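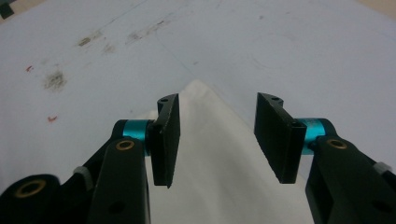 Herkholm Seed Library
Minutes of the fall general meeting, November 13, 2018
Held in the downstairs room at Leblanc Hall

Opening

The meeting began a little after seven, once the kettle had boiled and the latecomers had found somewhere to hang their wet coats. The chair welcomed everyone warmly, with a special hello to the four new members who signed up at the harvest fair and who had, very bravely, come out on such a miserable evening. The agenda was accepted with one change: the talk on saving squash seed was moved to the end so that those with small children at home could slip away before it.

Minutes of the July meeting

Read and accepted, with two corrections. The tomato that did so well in the library beds is "Rellunik Yellow" and not "Rellunik Mellow", though several people said they rather liked the second name and hoped somebody would breed one. Also, the bean trellis was built along the south fence, not the north.

The season's returns

The seed keeper gave a full and cheerful report. Members brought back 517 packets this fall, from 44 households, and this is the best return we have had. Beans and peas make up the greater part, as they always do, and there is a very handsome lot of dill. Lettuce was poor because of the wet August, and nobody should feel badly about coming back with none.

A few packets arrived without a variety name or a year. These have been put in the "Mystery" drawer for now. If you think one may be yours, please come by on an open morning and have a look — a description like "Grandma's green ones" is a lovely thing to read but hard to file. Members were reminded to let their beans dry fully before bagging them. If a bean dents under a thumbnail, it wants another week or two on the windowsill.

Germination testing

Testing of the older stock will start in January on the usual plan, ten seeds to a damp paper towel, rolled and kept somewhere warm. Anything that comes in below half will be given away as cover crop or chicken treats. Six people offered to take trays home, and the sign-up sheet is on the corkboard for anybody who would like to join them. It's a pleasant job for a dark month, and the children of the house generally enjoy the checking.

There was a good long discussion of parsnips. The feeling of the room was that parsnip seed isn't worth keeping past its first winter, and the shelf card will be changed to say so.

Envelopes and labels

We are nearly out of the small brown envelopes. Sevaleck has quoted us for 2000, printed on the front with lines for variety, year, grower and notes, and the price comes down a fair bit if we can wait until after the holidays. It was moved, seconded and carried that we wait, and fold our own from scrap paper in the meantime. The folding pattern will be left on the front desk.

A proposal to do away with the colour dots on the labels was talked over at some length. The dots do help newer gardeners to tell easy seeds from fussy ones, but they fall off in the drawers, and there are now more dots at the bottom of the squash drawer than on the squash. It was agreed to try writing "easy", "medium" or "needs care" in pencil for one season and see how we get along.
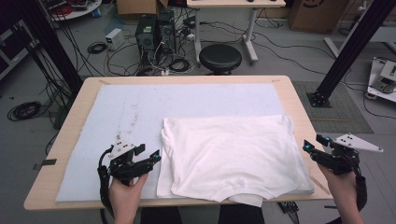 One member wondered whether pencil would hold up any better than the dots had, seeing that the packets are handled so often, and asked if a soft dark grade could be tried first. The chair thought this very sensible, and the seed keeper will pick up a box.

The shed fund

The fund stands at some $3000, thanks in large part to the plant sale. That covers the base and the frame, and leaves the roof to find. Two members will ask after second-hand metal roofing and report back in spring. We would still like the shed to face east, so the door doesn't catch the worst of the weather.

Seed swap

The winter swap will be held here at Leblanc Hall as before, with doors opening at ten. Bring seed, bring a friend, and bring a mug if you can. There was a kind offer of two pots of soup, one without meat, and it was accepted with enthusiasm.

Other business

Somebody's good secateurs with the red handles are still in the lost property box. The borrowed dehydrator has been returned, clean, with our thanks.

The squash talk followed and was much enjoyed. The meeting closed at ten to nine.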